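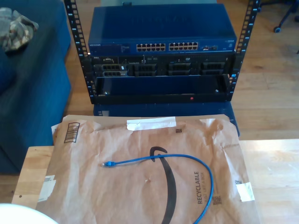 The rack, the switch and the patch cable for this job.

Print this page
E-mail this page

Can a machine plug in a network cable yet? How to test it on a small rack

Plugging in a network cable is a dull job and there is a lot of it. On the shop floor in Arnley we make up and test small racks, and last year we logged 417 patch leads fitted by hand. We wanted to know whether a robot arm could take over any part of that. The short answer is some of it, slowly. The steps we used are set out below so that you can try the same thing with your own arm.

What you need

An open-frame rack that stands firmly on the floor. An Ethernet switch with at least two rows of ports. A few patch leads with the clips intact. A table at a height the arm can reach, and something to lay the cable on. A padded paper mailer is fine for this. It creases and moves a little when touched, much as things do on a real bench.

Use an old switch if you have one. Ports get scratched during testing. Leave the switch unpowered and keep live equipment out of it until the arm has earned some trust.

Step 1. Do the job by hand

Fit and remove one lead several times and watch what your fingers do. Most people pick the cable up just behind the plug, roll it until the clip is on the correct side, touch the plug to the port and then push. The roll is easy to miss and it is the part that machines find hardest. Write down the time for each go. Our average was 2 seconds, once the right port had been found.

Step 2. Split the task

Score these separately:

Finding the plug on the table
Picking it up
Turning it the right way round
Lining it up with the named port
Pushing until it clicks
Letting go without pulling it out again

If you only score the whole job you will get a column of failures and learn very little from it.

Step 3. Start with a fixed plug

Hold the plug in a small clamp so that the arm always meets it in the same place. Choose a port at the end of a row. The ports in the middle have close neighbours, and a plug that is a few millimetres out will go for the wrong one. Run at least 20 goes before you change anything.

Step 4. Lay the cable loose

Take the clamp away and put the cable on the table in a loop. Change the shape of the loop each time. A cable is springy, and its far end drags on whatever it touches, so the plug often turns in the grip after it has been picked up. Check the plug again just before the push. We added this check late and should have had it from the start.

Printed paper under the cable can confuse the vision software, especially thick black lines. Try plain card first, then printed packaging.

Step 5. Fill the neighbouring ports

Fit leads on both sides of the target port and repeat. This is nearer to real work. Stop the run if the arm catches a lead that is already in.

What we found

We ran 347 goes with loose cable on the Polat arm. It fitted the plug fully in 54 per cent of them. Most of the failures came at the turning stage. Letting go gave hardly any trouble. Our colleagues at Hosville used the same steps with a Zastau gripper and did better at picking up, but no better at lining up.

Removing a lead is harder again, as the clip has to be pressed while the plug is pulled. We have left that to people for now. The same goes for tidying the cables afterwards.

We plan to repeat the runs in April with softer fingertips on the gripper.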